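Lonell Countertop Sealer - 300 ml

For marble, limestone, travertine and other porous stone

Lonell is a water-based sealer for indoor stone surfaces. It soaks into the stone and slows down staining from oil, coffee, wine and juice. It leaves no film and doesn't change the shine or the color of polished stone. On honed stone you may see a very slight darkening, so try it on a spare piece or a hidden corner first.

The sealer is made by Prarwood, who also make the Astetine stone cleaner and the Shiferaw polishing cloths we stock. One 300 ml bottle covers a typical kitchen counter with two coats. For an island or a long run of counter, order the 400 ml refill as well.

What it does and doesn't do

Sealing gives you time to wipe up a spill before it soaks in. It does not stop etching. Lemon juice, vinegar and tomato react with the surface of marble and leave a dull mark, sealed or unsealed. If etching bothers you, use a board for cutting fruit and keep a coaster under glasses and mugs.

Coffee and tea are a common cause of rings on marble. The ring comes from drips that run down the outside of a mug and sit under the base. On sealed stone a fresh ring will normally come off with a damp cloth and a drop of Astetine. Older rings may need a poultice.

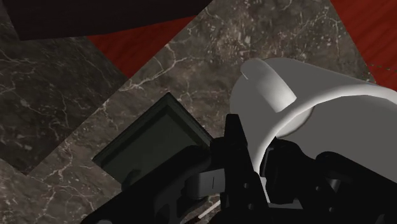
How to apply

1. Clear the counter and wash it with Astetine or another pH-neutral cleaner. Let it dry overnight.
2. Shake the bottle. Pour a little sealer onto a lint-free cloth and spread it evenly, working in small sections.
3. Leave it for 9 minutes. If a patch dries sooner, add a bit more.
4. Wipe off everything left on the surface. Sealer that dries on top of the stone will leave a haze.
5. Apply the second coat an hour later in the same way.
6. Keep water off the counter until the next day - food and oils too.

Do I need to reseal?

Put a few drops of water on the stone and come back in ten minutes. If the stone under the water has gone darker, it's time for another coat. Most kitchens need this once a year, and the area next to the sink often needs it sooner.

Details

Item number: 136
Size: 300 ml bottle, 400 ml refill
Base: water
Smell: faint, gone after drying
Storage: keep from freezing, use within two years of opening
Not for: quartz composite, glazed tile, laminate, outdoor stone

Ordering

Bottles and refills ship from our own stock. Refills come without a spray head or cloth. If you aren't sure what kind of stone you have, send a photo and a short note to Bezawit Sisay at the service desk before you order. Unopened bottles can be returned. The next batch of refills is due in March.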